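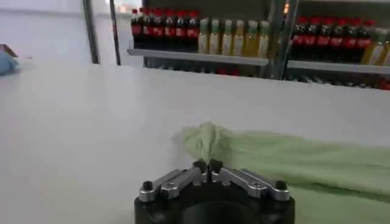 Ximena Nava schreibt, sie habe nach dem Umstieg auf das Set von Vivcombe vor allem weniger aussortiert: Bei Handtüchern und Lappen sei früher jede dritte Aufnahme unbrauchbar gewesen, weil man in der Übersicht von oben den Griffpunkt nicht sah.

Vivcombe Stiltwood
Aufnahmeset für Greifvorführungen mit Handgelenkkamera

Stiltwood ist ein Set zum Aufzeichnen von Vorführungen, aus denen ein Greifmodell lernt. Eine Person führt den Arm, das System speichert Kamerabild, Gelenkstellungen und Fingeröffnung mit gemeinsamem Zeitstempel. Die Kamera sitzt am Handgelenk und blickt über die Finger hinweg auf das Greifgut. Bei weichen Teilen wie einem Handtuch bleiben die Fingerspitzen und die Falte, an der gegriffen werden soll, zusammen im Bild. Der Hintergrund wird mit aufgezeichnet. Ein gefülltes Getränkeregal hinter dem Tisch muss nicht abgehängt werden.

Lieferumfang
Handgelenkkamera mit Halter
Zweifingergreifer mit Gestänge aus Metall
2 Paar Fingerspitzen, schwarz
Führungsgriff mit Fußtaster
Aufnahmerechner mit vorinstallierter Software Lenard
Kabelsatz, Innensechskantschlüssel, Kurzanleitung

Nicht enthalten: Roboterarm, Tisch, Greifgut.

Technische Angaben
Aufnahmedauer je Speichermodul: 18 Stunden
Größte Fingeröffnung: 70 mm
Speichermodule: 2, im Betrieb wechselbar
Auslösung: Fußtaster oder Software
Export: Einzelbilder mit Tabelle oder fortlaufende Sequenz

Ablauf einer Aufnahme
Greifgut auslegen und in Lenard die Aufgabe wählen, zum Beispiel »Tuch an Falte anheben«. Fußtaster drücken, Arm führen, Fußtaster erneut drücken. Danach die Vorführung als gelungen, misslungen oder verworfen markieren. Misslungene Versuche bleiben gespeichert und lassen sich beim Export ein- oder ausschließen. Textilien vor jedem Durchgang neu hinwerfen und nicht glattziehen, sonst lernt das Modell nur eine einzige Ausgangslage. Die Lage des Tisches zur Kamera darf sich zwischen den Durchgängen ändern. Nach einem Wechsel der Fingerspitzen ist der Nullpunkt neu zu setzen (Menü »Greifer«, Punkt »Schließen und übernehmen«).

Hinweise zur Beleuchtung
Weiße Tischplatten neigen bei direktem Deckenlicht zum Überstrahlen. Die Belichtung deshalb auf das Greifgut messen und für die ganze Serie fest einstellen. Bei hellen Stoffen auf heller Platte hilft seitliches Licht, damit Falten Schatten werfen.

Zubehör
Halter Blomqvist für eine zweite Kamera am Tischrand
Fingerspitzen, Ersatzpaar
Speichermodul, einzeln
Transportkoffer

Fragen zum Produkt
Passt der Halter auch an vorhandene Greifer? Ja, sofern der Flansch frei zugänglich ist. Bitte bei der Anfrage eine Maßskizze mitschicken.
Können mehrere Personen abwechselnd vorführen? Ja. Lenard legt für jede Person ein eigenes Kürzel an, nach dem sich die Daten später filtern lassen.

Beratung und Angebote: Nathalie Mertens
Technische Rückfragen: Cristóbal Zúñiga
Die nächste Auslieferung ist für August vorgesehen.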